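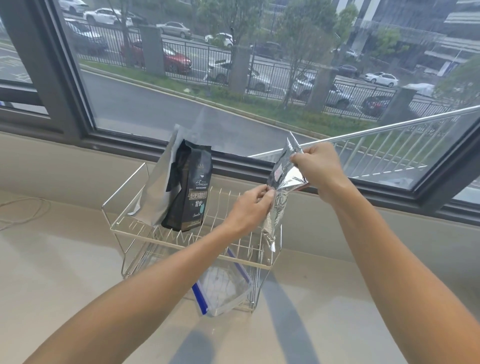 Foil pouch with its label, over the dish rack

How to write a short album review

Start by playing the record twice, all the way through, before you write anything down. On the third play, make notes with the track times beside them. "Trumpet solo, 2:08" is more use to you later than "great trumpet".

Next, sort out who plays what. Check the liner notes against the label's web page, as they often disagree. When I reviewed the Tredlow Octet's second album, the notes listed 8 players and the page listed a guest organist as well. I emailed the label, Koltitz, and had the answer by the next day.

Your opening paragraph should say who made the record, what sort of music it is and whether you liked it. Keep the band's history to a sentence or two.
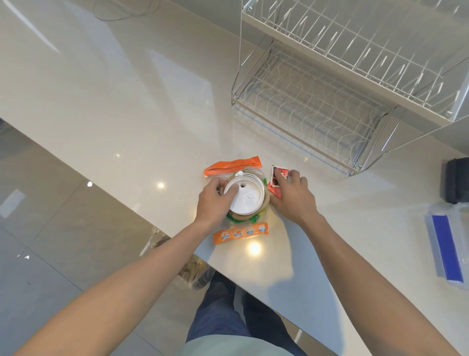
Pick no more than 5 tracks to write about. Choose ones that sound different from each other, and say what the rhythm section is doing as well as the soloists. If a tune is a cover, name the writer. Compare it with an earlier version only if you've listened to that version lately.

Live albums need a line on the sound. On the Zodis set from 2000, the bass is hard to hear until the fourth tune, and a buyer would want to know that.

Leave the draft overnight, then read it aloud and cut any colour words you've used more than once. Put the track list, personnel and label at the bottom.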